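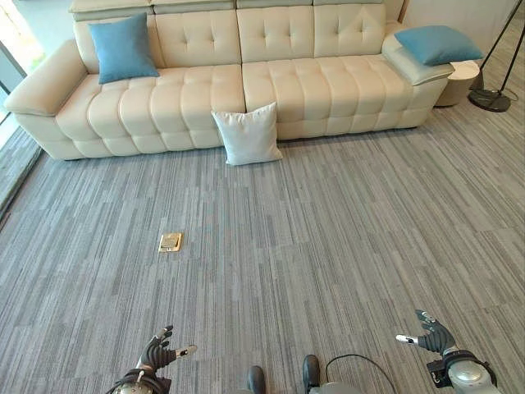
FOR IMMEDIATE RELEASE

Nuso to Open Document Desk Inside Plomier County Jail

Plomier, Saturday, August 6, 2022 – People leaving the Plomier County Jail will be able to apply for a state ID, a birth certificate and a replacement Social Security card before they are released, under an agreement between the county sheriff's office and the reentry nonprofit Nuso.

The document desk will open in October in the jail's intake wing. It will be staffed by Nuso employees on weekdays and will be open to anyone in custody, whether they have been sentenced or are still awaiting trial. There is no charge to use it. Application fees will be paid from a grant made by the Sæther Fund.

The agreement follows a review of county release records carried out by Nuso last year. The county recorded 2,876 releases during the year covered by the review. In 2,586 of those cases the file had enough information to show whether the person had a valid photo ID at the time of release. In 2,120 of them, the person did not.

Without photo ID, a person leaving jail usually cannot sign a lease, cash a check, fill certain prescriptions or complete the paperwork for a new job. Many also miss the first appointment with a probation officer because they are turned away at the security desk of the county office building, where visitors must show identification.

"We meet people the day they get out, and the first thing on the list is nearly always the ID," said Marit Tveit, director of reentry services at Nuso. "They have a job lined up, or a cousin who will put them on the lease, and then it stops. You need a birth certificate to get the ID and you need an ID to get the birth certificate. It can take months to untangle from the outside. Most of it can be done while the person is still in custody."

How the desk will work

Staff will go through the jail's roster each morning and speak with newly booked people within their first week in custody. Those who want to take part will sign a release form allowing Nuso to request records for them. People who are already in the jail when the desk opens can ask for an appointment through the housing unit officer.

Birth certificates will be requested first, as they take the longest to arrive. Out-of-state requests are expected to take around 30 days. Once the certificate is in hand, the photo for the state ID will be taken at the jail and the application sent to the licensing office by courier.

Finished documents will be kept in a locked cabinet in the property room and handed over with the person's other belongings at release. If a document arrives after the person has left, it will be held at Nuso's office on the ground floor of the old county annex, or mailed to an address the person gives. Documents that are not picked up will be kept for one year.

Requests will be tracked with case software supplied by Gikix, which Nuso already uses in its housing program. Jail staff will be able to see whether a document has been requested and whether it has arrived. They will not be able to open case notes, and Nuso will not share information from interviews with prosecutors or police.

People born outside the United States, and people whose names do not match on different records, will be referred to a legal aid attorney who will visit the jail twice a month. Name mismatches were the most common reason for a rejected application in Nuso's earlier work, often after a marriage or an adoption that was never recorded with the Social Security office.

Expired and suspended driver's licenses are not covered. Staff will give out a printed sheet explaining how to find out what fines or court holds are attached to a license, but the desk will not be able to pay them or ask a court to remove them.

Identification already taken at arrest

The agreement also changes how the jail handles ID that a person is carrying when booked. At present a license or ID card may be kept by the arresting agency as part of the case file, and getting it back can require a written request after the case is closed. Under the new procedure, the arresting agency will keep a copy and the original will go to the property room, unless the card itself is evidence.

Four police departments in the county have agreed to follow the procedure. Talks with the remaining departments are continuing.

"That part costs almost nothing," Tveit said. "A good share of the people we see had an ID on the day they were arrested. It is in an envelope somewhere – they just can't get to it."

Funding and review

The Sæther Fund grant covers staff pay, application fees and courier costs for two years. The county will provide the room, phone lines and escorts. Nuso will publish a report after the first year with the number of applications made, the number of documents delivered before release, and the average wait for each type of document. The report will not include names or case numbers.

Hiring for the desk is under way. Nuso is looking for two document specialists and one part-time courier. Applicants with a past conviction are encouraged to apply; clearance to enter the jail is decided by the sheriff's office case by case.

Family members who hold a relative's birth certificate or Social Security card can bring it to the Nuso office during business hours. Staff will make a certified record of the drop-off and give a receipt. Originals should not be mailed to the jail, where they are treated as ordinary correspondence and may be returned.

About Nuso

Nuso is a nonprofit organization working with people leaving jail and prison in Plomier County. It runs a housing placement program, a weekly job clinic and a release-day ride service.

Media contact: Marit Tveit, Director of Reentry Services, Nuso

###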